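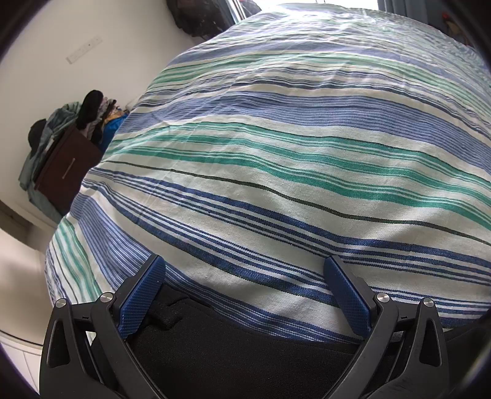
About us

Wasstead is a small company that makes and sells striped bed covers, and also teaches people how to care for them. We are in Derbridge, in the old part of the town, on the second floor over a shoe repair shop. Please use the side door. The front door belongs to the shop.

My name is Ye-ji Hwang and I started Wasstead after many years of working for hotels. In hotel work I made beds every day, and I learned that a cover has a big influence on how a room feels in the morning. I also learned that most covers are chosen from a small square of cloth on a card. On the card you see two or three stripes. On the bed you see all of them together, they bend at the sides, and the blue next to the green becomes a different blue. For this reason we show every cover on a real bed, made up with pillows and with the sides hanging down. Customers may sit on it and pull it straight by themselves.

Our covers

All our covers are woven with the stripes in the cloth. We do not print. We have two families of cover at the moment.

Vondum is the heavier one. It is good for cold bedrooms and it stays in place when you turn in your sleep. We recommend it for people who don't like to make the bed carefully, as it becomes flat with one pull.

Sultana is lighter and softer, and it folds small enough for a normal shelf. It shows creases from folding for the first days. They will go away with use, or you can hang the cover over a door for one night.

Each family comes in 14 stripe patterns. If you want to see a pattern that is not on the bed on the day of your visit, please write to us before and we will change it.

How we work

The weaving is done by a mill which we visit every March. The hems and the washing we do ourselves in Derbridge. Each cover is washed one time before it is sold, so the size you buy is the size you keep. Then it is spread out on a bed, checked from both sides and folded. Last year we sent out 1,983 covers, and 44 came back to us, mostly for a wrong size. Please measure your bed with the mattress on it, and include the part that should hang down.

Bed-making lessons

On some evenings we give a short lesson on making a bed, for students who move to their first room and for people who rent rooms to guests. We practice how to keep the stripes straight across the mattress and what to do with the corners. The lesson is free, but the room is small and it is necessary to write your name on the list.

Visit or write

We are open Tuesday to Saturday, from ten to five. Our room number is 306. We answer letters and messages in English and Korean, usually in two days.

Page last changed: 06/12/2024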